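How to patch a dark wall so the patch doesn't show

Quick one, doing this between coats. Charcoal, slate, near-black, whatever you've got. Dark flat paint is lovely till you fix a screw hole and end up with a shiny square you can see from the hallway.

Most of the trouble is sheen, then texture, then color. In that order. People chase the color first and buy another can.

What you need

- Lightweight filler
- 4 inch roller, same nap as whoever painted the wall used (probably 3/8)
- Sanding sponge, fine
- Primer, tinted gray. Ask at the counter
- The original paint, stirred. Properly stirred
- A damp rag, a dry rag

Fill and sand

Scrape off anything loose around the hole. Press filler in, slightly proud. Let it dry all the way, overnight if its deep. Then sand flat, and keep the sanding small. Every bit of wall you scuff is wall you have to repaint, and on dark matte the scuffs show up pale.

Wipe the dust. Wipe it again. White dust under charcoal paint makes a gray smear and you'll blame the paint.

Prime

Tinted primer only. White primer under a dark color means an extra coat, sometimes two. Roll it just past the filler, thin at the edges. No brush if you can help it, brush marks stay put.

Check it in daylight

I do this at 7 in the morning when the light comes in sideways. Get your face near the wall. Look along it, then straight on. You want to see if the gray drifts green or blue anywhere, and whether there are faint stripes from the roller. Stripes usually mean a dry roller or too much pressure on one end.

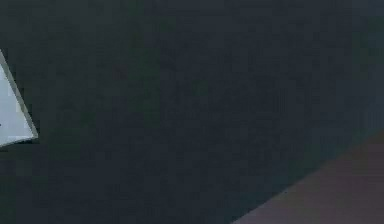
Dark gray up close: soft blotches, a bit greener in places, a bit bluer in others, and faint vertical banding.

A little unevenness is fine. From across the room you won't pick it up. If the banding bothers you, its a full recoat of that wall, corner to corner. Spot fixing stripes just makes more stripes.

Paint the patch

Load the roller, roll most of it off on the tray. Start in the middle of the patch and work out, lifting as you go so there's no hard edge. Two thin coats. Leave 4 hours between them, more if the room is cold.

Dont go back over it while it's tacky. Really. Walk away, make lunch.

Color matching if the can is gone

Cut a chip out of the wall somewhere hidden, behind a switch plate is good. Take it to the store. I used Wastance matte for the back bedroom, shade 680, and the new can still dried a touch lighter than the wall at the 12 hour mark. Evened out by the next evening. So wait before you panic.

If it's still off after a full day, repaint to the nearest corner and teh eye lets it go.

Cleanup

Wash the roller right away. Write the shade and the room on the lid, plus the month. Mine says September and nothing else, not very useful.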